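Home > Laundry & Linens > Folding and Storage

Thread: Zigzag towel will not fold square

kenna_gourlay
Oct 21, 2024
I bought a stack of Caltberg kitchen towels, white with red-pink zigzags, and I can't fold one of them neatly. I line up the corners, the zigzags go their own way, and the finished thing looks like a samosa. I've been at it for 35 minutes, which is more attention than I gave my taxes. Corner on the left down, top corner up, and I get a triangle every time.

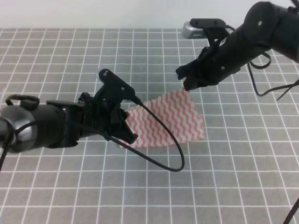 Re: Zigzag towel will not fold square

murdo_m
Stop looking at the pattern. Fold to the hems. Prints are never straight on cheap cloth, and I say this as a man with 14 crooked towels.

rhona.purves
Disagree with Murdo, as is traditional. If the print is off, a towel folded to the hems looks drunk on the shelf. Fold to the stripes and hide the bad edge at the back. Also, your grid is right there under the cloth. Use a line!

kenna_gourlay
I tried the line. Then I got annoyed and let go, and now it's all ridges with a frilly edge like a lasagna noodle.
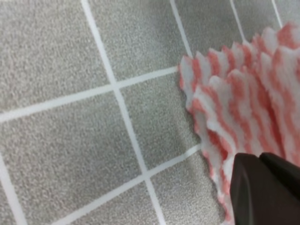 Anyway, I'm not ironing a kitchen towel. I have 3 more of these and a drawer that closes if I lean on it - so flat matters more to me than pretty.

murdo_m
Then roll them. Rolled towels have no corners to argue with.

rhona.purves
Rolling is giving up with extra steps. Shake it out, lay it flat, smooth from the middle, thirds the long way, then in half.

shona_c
I rolled mine last December and they unrolled in the drawer. Thirds works.

kenna_gourlay
Thirds it is. Murdo can have the samosa.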